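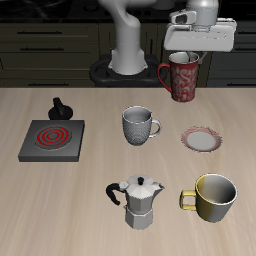

The coffee cell in simulation, with the gripper over the red mug.

Site Visits | Automation
4 min read

We got to the Lunivside lab at 10 on a Monday, and Gangadharan Lobo had the coffee cell up on the big monitor before we had our coats off. The cell exists twice, once in software and once in a room down the hall. The software copy gets every change first.

The layout is simple. One arm stands on a round black base at the back of the table, and the hot plate, the moka pot and the mugs are laid out in front of it. Lobo said the base position took longer to settle than anything else. In the first version it was 200 mm farther back, and the arm ran out of reach before it got to the front of the table. They moved it up and redid the joint limits.

The mugs are different on purpose. The red one with the ornate pattern is tall, the yellow and gray one is short and wide, and the white one has a bumpy surface. Each has its own grasp file, with an approach height and a finger opening. When a file is edited, the pick is run 500 times overnight with the mug shifted a little each time. If more than five picks fail, the file goes back to whoever changed it.

Ottmar Vogler looks after the real cell. He let us watch the morning check, which takes around 10 minutes. He sends the arm to its home pose, looks for play at the wrist, wipes the finger pads with alcohol and closes the gripper on a steel gauge block. The reading goes in a paper notebook — he doesn't trust the tablet. Worn pads are the usual trouble. When they go smooth, the moka pot turns in the grip as it is lifted, and the spout ends up facing the wrong way for the pour.

Pads used to come from Chidiac and now come from Rullen. The new ones are softer, so the closing force had to be set again in both copies of the cell. Vogler changed a set while we stood there. Two screws a side, then the gauge block again, then one slow pick with his hand on the stop button.

I asked about heat. The plate on the real table is held at a low setting during tests and the pot is filled with plain water. Coffee is saved for visitors. We had ours at noon, made by Vogler on the stove in the break room.

The group goes to Prarport next, in September. Parking at Lunivside is behind the loading dock, and you need to sign in at the side door.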